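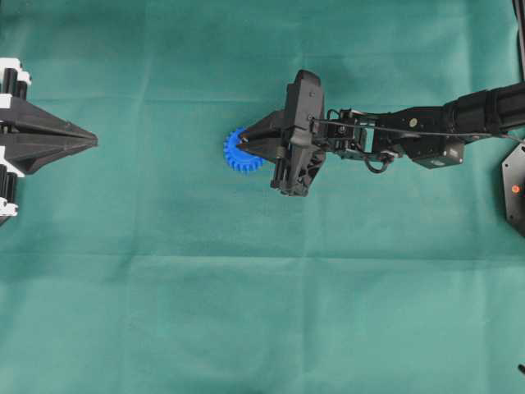
*Fig. 1. Green cloth with a faint fold crease.*

## Unit 6: Spur Gears – Tooth Form, Ratio and Backlash

These notes cover the material needed for the second problem set. Students who missed the unit on levers and torque should read that one first.

### 6.1 Basic terms

The **pitch circle** is the imaginary circle on which two meshing gears roll without slipping. Its diameter is *d*. The **module** *m* is the pitch diameter divided by the number of teeth *z*:

 m = d / z

Two gears mesh only if they have the same module and the same pressure angle. In this course the pressure angle is 20 degrees unless a problem states otherwise. The **addendum** is the tooth height outside the pitch circle, normally equal to *m*. The **dedendum** is the depth below it, normally 1.25 *m*. The difference is the clearance.

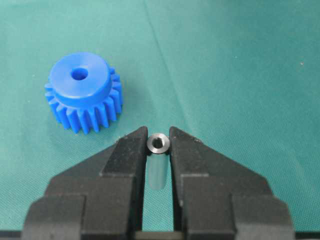
*Notes by Danylo Stelmakh | revised 2026-10-26*

### 6.2 Ratio

For a driver with z₁ teeth and a driven gear with z₂ teeth, the speed ratio is

 n₁ / n₂ = z₂ / z₁

**Worked case.** A motor turns at 3,000 rpm and carries a 20-tooth pinion. It drives a gear with 60 teeth. The output speed is 3,000 × 20 / 60 = 1,000 rpm. With losses ignored, output torque is three times input torque.

An idler between the two changes the direction of rotation and leaves the ratio alone. Students lose marks on this every year by multiplying in the idler's teeth twice on one side of the fraction.

### 6.3 Center distance

For external gears the center distance is

 a = m (z₁ + z₂) / 2

With m = 1.5 mm and the tooth counts above, a = 60 mm. Check this before drawing the housing. The Faltach worksheet uses the same formula but writes *C* for *a*.

### 6.4 Backlash

Backlash is the gap between the non-driving flanks, measured at the pitch circle. Some is required. Molded plastic gears generally need more than cut steel ones – most plastics expand more with heat, and nylon also swells as it takes up moisture from the air. 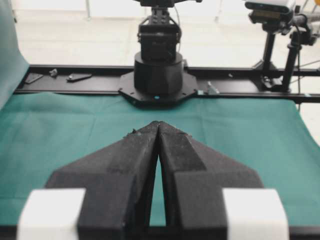
Too much backlash shows up as lost motion when the load reverses. In a one-way drive such as a fan it does little harm. In a positioning drive it adds directly to the error at the output, and the usual remedies are a split gear with a spring or an adjustable center distance.

### 6.5 Undercutting

A standard 20-degree rack cutter undercuts any gear with fewer than 17 teeth. The root is thinned and the tooth is weaker in bending. Profile shift avoids this at the cost of a thinner tooth tip.

### Problems

1. Find the pitch and outside diameters for m = 2 mm, z = 24.
2. Repeat the worked case with an 18-tooth pinion.
3. Find the center distance for problem 2 at m = 1.5 mm.

Show units on every line.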